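Category: Physics & Astronomy | List archive

From: Morfudd Gittins
To: Lorkwood Sky and Science list
Date: Sep 17, 2022
Subject: Re: muon counts up at Udcombe

Jonas Mösli wrote:
> We left the Parri detector running at the top of the
> hill and logged 182 counts. Down in the cellar it was 100
> over the same stretch. Is that gap too big to be the
> stone overhead?

Hello Jonas, and what a nice thing to find in my mail with my first cup of tea! I don't think it's too big at all. A good thick hill will soak up plenty of the slower muons (Elli Halonen saw much the same last December, though she had 40 feet of rock to play with and you have a good deal less).
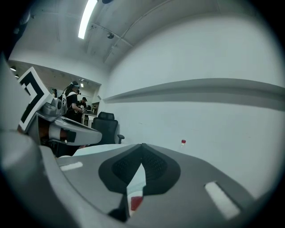

Gray gripper with black textured pad

What I would ask is whether both paddles were lying flat. If one was tipped even a little you'd be looking at a different slice of sky, and muons come down thickest from straight overhead. Ifor Powell and I lost 2 whole weekends to that very thing, and I still blush over it.

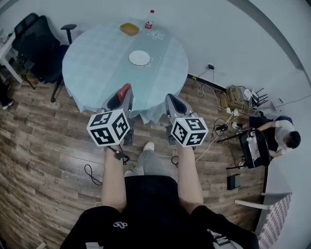
A hand-held gripper in each hand, with patterned cubes

Do run it again with the paddles swapped, top one in the cellar, and send Majdi Awwad the raw file too. He has the Flunora script going nicely now and loves a new set of numbers.

Warmly,
Morfudd

Last updated: Sep 2022
2 comments | 40 shares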